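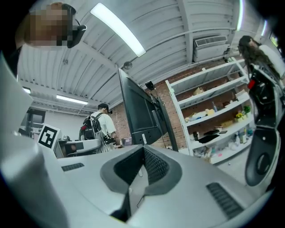

What is in the Drurka shelf list?

The list holds one row for every thing that is kept on an open shelf in the workrooms of the Turovero building, with the place where it belongs and the name of the person to ask before you throw it away.

Drurka shelf list, README

Contents of the folder

shelves.csv is the list itself. It has 415 rows at present.
rooms.csv gives the short code of each room and how to reach it from the yard.
old_names.csv connects the names we used before with the names we use now.
notes.txt is a diary of changes, newest first.

How the list was made

We started with paper. Wenche Midtbø went from room to room with a clipboard and wrote down each shelf from the top to the bottom, and from left to right. Crisanto Catacutan typed her pages in the evenings. Where her handwriting could be read in two ways, he went to look at the shelf himself, and these rows have the word "checked" in the last column.

A shelf is counted from the top, so shelf 1 is the highest one. In the first version it was the opposite in the Saragih room only, and this caused many wrong entries. If you still have a copy from that time, please delete it.

The columns

item: a short everyday name in the singular, such as "tray" or "plant pot".
kind: box, bottle, tray, plant, tool, paper or other.
room: the code from rooms.csv.
unit: the letter on the side of the shelving unit.
shelf: a number, counted from the top.
full: full, part, empty or unknown. Only for boxes and bottles.
ask: the person who knows about the item.
remark: free text. May be blank.

What counts as one item

A closed cardboard box is one item, and we did not open boxes that were taped. A box without a lid is also one item, but its contents are written in the remark. Bottles are listed one by one. Screws, clips and similar small things in a jar are one item together with the jar.

Plants are included. There was a discussion about it, as a plant is not really stored, but it takes a place on the shelf and somebody must water it. The person under "ask" is then the person who waters.

Things on the benches and on the floor are left out. Monitors, lamps and other equipment with a plug are in a separate list kept by Aldana Yáñez.

Known problems

The kind "other" is too large. It has 60 rows, and at least 20 of them are packing material that could have its own kind.

Cleaning bottles move a lot. They are usually on the lowest shelf, which is where they should be, but people put them back at the height of their hand. Please trust the room and the unit for these rows, and be careful with the shelf number.

The column "full" was filled in August and has not been repeated. For glue and paint it is certainly out of date.

Two units in the Heravley room have the same letter. We write them as C and CC until a new sticker is made.

How to change a row

Write to Huia Sutcliffe with the item, the old place and the new place. Changes are entered on Monday. Please do not sort the file before you send it back, it makes the comparison very slow.

If you take something away for good, do not delete the row. Put "gone" in the remark and leave the rest as it is.

Use

The list may be copied and used inside or outside the building. Remove the column "ask" before you give it to others. The word list for "kind" was proposed by Aurelia Kuster and can be reused freely, also for cupboards, although we have not tried it there.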